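小型ロボットアームを作業台で使うときの決めごと

Tuvero工房の「作業のこつ」のページです。10月に少し書き直しました。日本語は私の母語ではありませんので、変な表現があったらお許しください。

1 台の上を先に決める
アームを動かす前に、台の上に置いてよい物を紙に書きます。私たちの紙には、ブロック、受け台、穴あきボードの三行しかありません。工具、コップ、ねじの箱は書いてありませんから、置きません。書いていない物が必要になったときは、先に紙を直して、それから置きます。面倒に見えますが、慣れると一分もかかりません。

2 速さの上限
教えるとき(人が近くで位置を合わせるとき)は毎秒200ミリまでにしています。自動で動かすときも、最初の一回は必ず同じ速さで通します。二回目から上げてもよいですが、途中で部品の位置を変えたら、また最初の速さに戻ります。「少しだけ動かした」も、変えたことに入ります。

3 つかむ高さ
指の先がボードに当たると、指も曲がりますし、ボードの穴のふちも傷みます。つかむ位置へは真上から下ろし、離すときも真上に上げます。斜めに近づく動きは短くて速いですが、となりのブロックを倒すことが多いので、うちでは禁止にしました。穴のあるブロックを棒に通す作業では、棒の先より高い所を通り道にします。いちばん高い棒に合わせてください。

4 ケーブル
手先のケーブルは、手首をいちばん大きく回した姿勢で長さを決めます。まっすぐの姿勢で決めると、必ず足りません。輪が大きすぎても棒に引っかかりますので、低速で一度全部の姿勢を通して、目で見ます。結束バンドは強く締めないで、指で少し動くくらいにします。

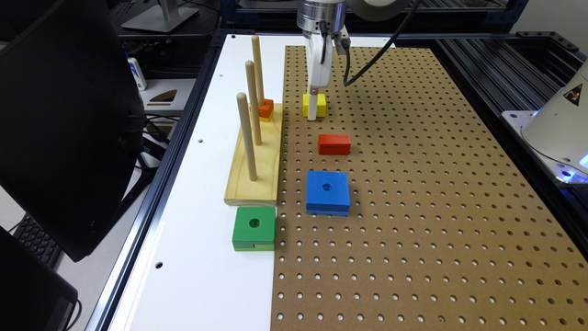
Boškovićからは、速さよりも止め方を先に書くべきだ、という意見が届きました。非常停止のボタンが画面の向こう側にあって、手を伸ばすとアームの下を通ってしまう台を、何度も見たそうです。その通りだと思いましたので、次の項目を足しました。

5 止めるボタンの場所
立っている場所から、体を動かさないで押せる所に付けます。画面やキーボードの後ろは避けます。二人で作業するときは、二人とも届くことを確かめます。届かない人がいたら、その人は線の外で待ちます。ボタンは毎朝、作業の前に一回押して、本当に止まるかを見ます。押したあと、ボタンを戻しただけで動き出す設定になっていたら、その日は使いません。設定を直すのが先です。

6 床の線
腕がいちばん伸びた所から、さらに1000ミリ離して黄色いテープを貼りました。これはうちの部屋と、うちのアームの場合の数字です。正しい距離は、機械の速さと止まるまでの時間で変わりますので、説明書と規格を見て計算してください。数字だけをまねするのは危ないです。

7 記録
ノートには、日付、プログラムの名前、速さ、使った部品を書きます。失敗した回も消しません。前に788回目でブロックが落ちたとき、ノートのおかげで、指のゴムを換えた時期がわかりました。それから、ゴムは2000回を待たないで、700回で換えています。

8 終わりの片付け
アームを決めた休みの位置に戻し、指に何も持っていないことを見てから電源を切ります。つかんだまま切ると、機種によっては指がゆるんで落とします。ブロックは色で分けて箱に入れ、ボードの穴のほこりはやわらかい筆で取ります。空気で吹くと、ほこりが関節のすき間に入りますので、使わないでください。

Pavsideの部屋で使う方は、鍵を返す前に7のノートにも名前を書いてください。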